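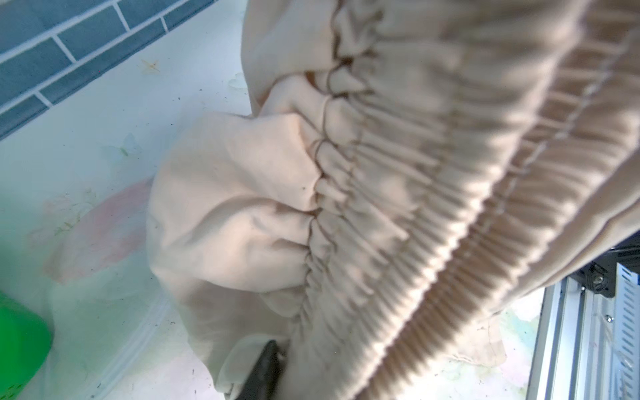 3 min read

Elastic waistbands in the folding set, how do you label them?

lovisa_lunde
I am collecting demonstrations for garment folding with teleoperation, wrist camera only. We have 112 episodes and my question is about clothes with elastic. At the top is one moment from the beige knit ones. The finger is pushed into the cloth near the band and the gathered part goes diagonally across the view. In our label sheet I must write "grasp on edge" or "grasp on body". Here I can not decide. The real edge is very near but the finger is partly under the folds. What do you write in such a case?

ymughal
I would write edge. The policy does not read your sheet anyway, unless you condition on it. Do you?

lovisa_lunde
Yes, we condition on it. It is a short text for each segment. So a wrong word is a wrong input.

Raluca_M
Then please do not force it into two words. We had the same problem in Memero with fitted sheets and we added a third label, "gathered". It cost us one afternoon to go back through the old episodes. After that the text was at least true, even if the success rate did not move so much.

changho.m
I disagree with Raluca a little. Each new label makes the group smaller. With 112 episodes you will have maybe too few in the third group to learn anything from it. I would first collect up to 400, with the two labels, and put a free comment where the operator is not sure. Splitting later is easy — joining is also easy, but people never do it.

Raluca_M
But the comment must be written by the same operator, on the same day. Otherwise it is guessing from video.

burgi_s
Another question, how close do you let the camera come? In your first picture the band gets blurry to the lower right, where it is nearest. I ask because in our Metero recordings the last moments before closing the fingers were only blur, and we lost 33 episodes for this.

lovisa_lunde
The focus is fixed, so we live with it. We have a second kind of view where the arm stays higher. The orange piece below has a wide shirred band, and the gripper holds the cloth at the right side. For this one all of us wrote "edge" without discussion.

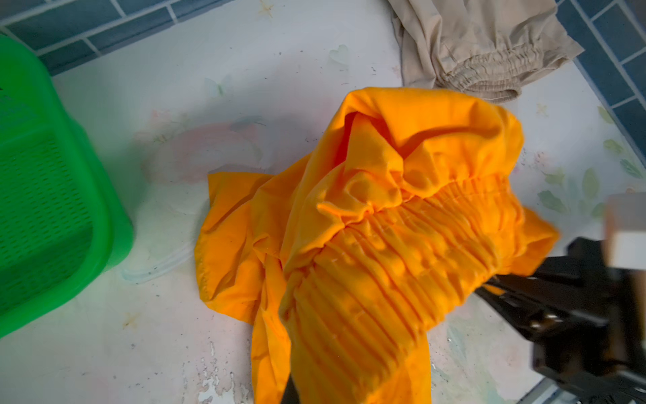
Replies to the second view

ymughal
Much better for labeling. I can see where the band goes and where the jaws are. But there is a second garment very near to the orange one. Do you keep such episodes?

lovisa_lunde
We keep them. The task text says the color of the target. I want the neighbors in the data, a pile at home is never one piece.

changho.m
Keep them, but please check that the color is in every text. We forgot it in some episodes and the arm went to the wrong cloth very confidently.

burgi_s
I would not keep them in the first training. First one garment alone, then mixed. This was my experience with the Plitent gripper, but the fingers there are wider, so perhaps it does not apply to you.

Raluca_M
Lovisa, how many operators do you have?

lovisa_lunde
Only 2, me and a student. I will add "gathered" as a third label and keep the comment field also. If the group stays too small at 400, I will join it with "edge" and write here what happened.

14 replies · 6 shares
Last updated: July
Contact the moderators | Back to top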